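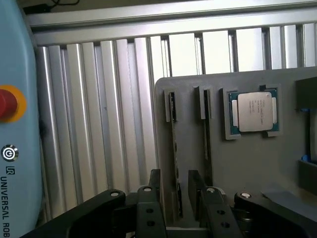 What happens to the people on a line when a robot takes over the loading? Their day shifts from repeating one movement to setting up, checking and fixing, and most need proper paid time to learn it.

Week 5 reading: the Brulum case, pages 1 to 9. I love this one! Inese Sepp spent years placing parts by hand, up to 1000 a shift, and now she teaches the positions herself - her sore wrist gets a whole paragraph. Look at who was asked before the layout changed, and who wasn't.

Bring one task from your own workplace to the tutorial.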